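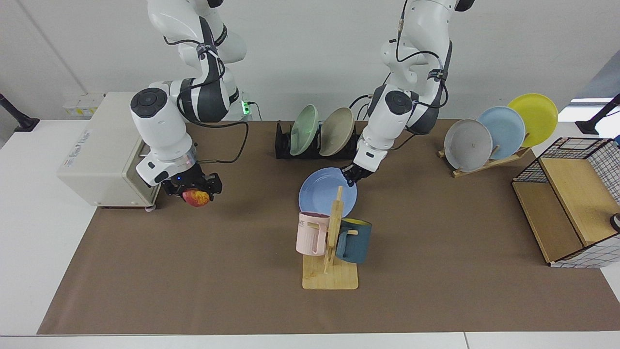
Grestmont revises layout guide for small shared kitchens

Grestmont has issued a revised guide to countertop layout in the shared kitchens of its rental buildings, replacing a version that had been in use for several years. The new text takes effect in October and applies to 43 kitchens, most of them a single counter along one wall with no upper cabinets.

The guide was drafted by Emmett Marchetti, who handles interior fittings for the company. It deals with a short list of items: toaster oven, dish rack, mug stand, plates and fruit. Coffee makers and kettles are covered in a separate document and are not affected.

The main change concerns the toaster oven. Under the old guide it stood in the middle of the counter, next to the outlet. It now goes at one end, with the door clear of other items and at least 14 inches of open counter in front of it or to the side the door faces. Plastic items and paper towels may not be stored on top.

"The oven was taking up the best part of the counter," Marchetti said. "People were drying plates on top of it. Once it moves to the end, the middle is free for the things that get picked up every day."

The dish rack moves to the back of the counter, near the center. The guide asks for a rack with slotted dividers that holds plates on edge. Flat draining trays are being withdrawn as they wear out. Plates are to be racked one per slot, with the largest at the end away from the oven.

Mugs are to hang from a freestanding mug tree placed in front of the rack. Buildings may choose between wood and metal. A wooden stand needs a flat base wide enough that it does not tip when all the mugs hang on one side – a fault reported with two of the round-based stands tried last year. Mugs should be dry before they are hung, and wooden stands are to be wiped with a damp cloth and never soaked.

Each counter will also get a mat. The sample fitted at the Plavedura building is brown and covers most of the work surface. Marchetti said a plain, darker color was chosen after lighter mats showed coffee stains within weeks. The mat may run under the edge of the oven provided the feet sit level. Where they do not, the mat is to be trimmed.

Fruit was the subject of the most comments during the review. Residents at the Atallah building asked for a bowl on the counter, while those at Vinia wanted fruit kept in the refrigerator. The guide leaves the choice to each building. It does state that peaches and other soft fruit should be kept away from the oven and eaten or removed within three days of ripening.

Mismatched mugs and plates remain allowed. An earlier draft called for white sets only, but the clause was dropped when almost 300 residents replied to a survey and a clear majority said they preferred to keep their own. Mugs that are too heavy for a peg, or have handles too small to hook over one, go on a shelf.

The budget is $60 per kitchen, covering the mat, the mug tree and a replacement rack where one is needed. Toaster ovens already in place will be kept. Building managers can order parts through the usual supply form and are asked to fit the mat first, before the other items are set down.

Work starts at Plavedura and moves on to Atallah and Vinia. The remaining buildings will be scheduled once those three are finished. Printed copies of the guide, with a counter plan drawn to scale, will be posted inside the door of each kitchen.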